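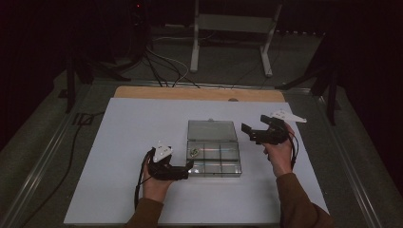 Chapter 6
Small Parts and Where They Go

Most advice on storing small things begins with a purchase. Buy the right box, the advice says, and order will follow. This book takes a dimmer view. A clear plastic box with a grid of compartments and a hinged lid, like the one opening this chapter, can be lying open on the table with a single small round object in one corner compartment, and it already looks like a system. It isn't one yet. All the grid has done is divide up some air. The decisions about what belongs together, and how finely to split it, still have to be made by a person, and most people put them off until the box is full.

Consider the claims made for these products. The Clinetti catalog lists 355 small-parts organizers and describes nearly every one as "a place for everything." We would like to know what "everything" means. A compartment that suits beads will swallow them if it is too deep for fingers to reach the bottom. A lid that keeps screws in place while the box lies flat may do very little once the box is carried on its side. None of this shows up in a catalog, and a buyer learns it at home, on the floor.

6.1 Clear, tinted or solid?

Clear plastic has one plain advantage, which is that you can check a compartment without opening the lid. Sellers then stretch the point and argue that clear boxes need no labels. Try telling two sizes of washer apart through a lid, with a lamp overhead throwing glare across the dividers. 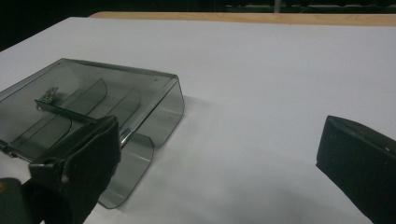
Tinted plastic is usually sold on looks. It hides dust and dulls the contents, and whether that counts for or against it depends on what you keep. For paper clips the tint hardly matters. For dark beads on a dim shelf it can be a real nuisance.

The Tevthorpe workshop notes, which we return to in Section 6.3, record a trial in which 29 households sorted the same mixed jar of hardware. Each could choose any container in the room. Only 3 were still using their original layout after a month. The authors blame the containers. We are less sure, and the exercises below ask you to decide for yourself.

Before reading on, empty one drawer at home and sort what you find on a bare table. Do not buy anything. Write down each group you make and the reason you made it.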